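Ticket 678
Opened by: second shift pick and pack, Bondico, Darndale site
Sent to: Murgate support
Subject: Arm stops over the wood blocks in the simulator, and we need the practice run back
Status: Open

Monday, 6:40 a.m.

Hi all, me again from the packing floor! Quick background for whoever picks this up. We're getting the Khoury cell on line 2 this summer, and until then the six of us who used to hand-sort the block sets are learning to run it in your simulator. I've packed blocks by hand for years and never touched anything like this before, so please forgive me if I call things by the wrong names.

What happens: I load the mixed scene (wood blocks, red cubes, a couple of odd ones), hit start, and the arm heads for a wood block like it should. Then it comes down over it, hangs there, and 19 seconds later I get "grasp timeout" and the whole run quits. It doesn't go on to the next piece, it just quits. I saved the views from two of the runs and I'm putting them in with my notes.

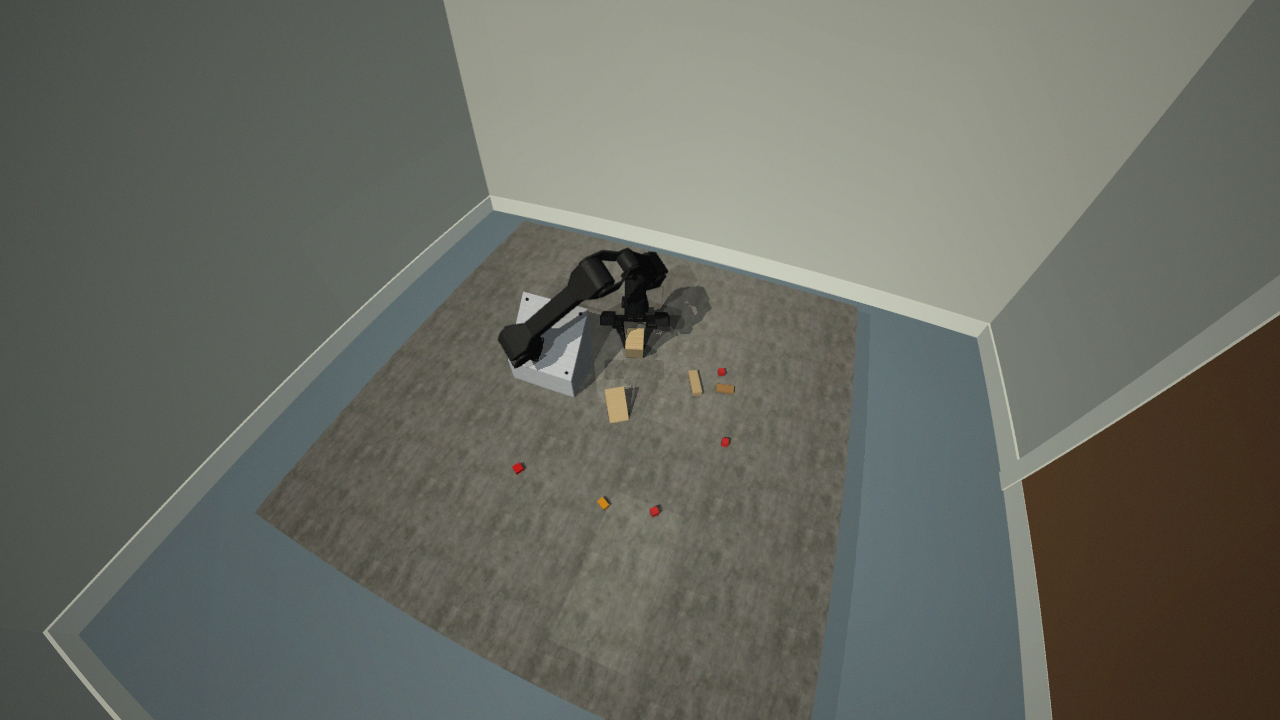
I've tried restarting the program, restarting the computer, and loading the scene fresh. Same thing each time. I also slowed the arm down from 90 percent to half speed (somebody on first shift swore by that) and all it did was make me wait longer for the same message.

8:15 a.m.

Got your reply, thanks for being so quick. You asked if the red cubes do it too. Nope! I ran only cubes for one whole session and it didn't time out once. So it's something with the wood pieces. You also asked for the build number and the screen just says 235, I hope that's the right one.

You wanted to know why it's marked urgent when nothing is really broken. Well, our practice hours count toward sign-off, and a run that quits doesn't log any. Two people on my shift are already nervous about moving off the benches, and watching the thing freeze up all morning isn't helping. I'd like them to get a fair shot at this. Once the cell is in, the job is going to be mostly clearing stops and deciding what to do with the weird pieces, so I guess we're getting good practice at the first part.

10:05 a.m.

Ran it again with the side view on, like you told me to.

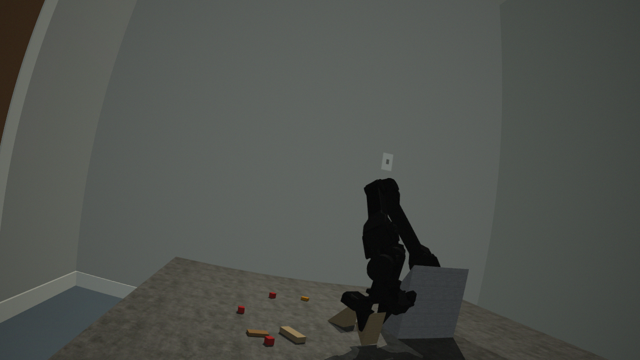 Your idea about the spacing setting makes more sense to me now. By hand I'd never think twice about two pieces sitting close together, I'd just nudge one over with my thumb. But look at the upright block under the gripper, and then the wedge-shaped piece just to the left of it: the left finger comes across in front of that wedge. If the program thinks it's going to bump the neighbor, I could see it refusing to close. The red cubes are over on the left with a lot more space to themselves. I don't know if that's the whole story, you'd have to tell me.

11:30 a.m.

Changed the spacing check from strict to normal and got two full runs, wood blocks and all. Third one timed out again, so I'm not closing this yet. Log from the third run is attached.

Two questions before lunch. Can you make it skip a piece and move on when it times out? And can the hours from the quit runs be added back by hand? I have everybody's start times written down and can send them over this afternoon.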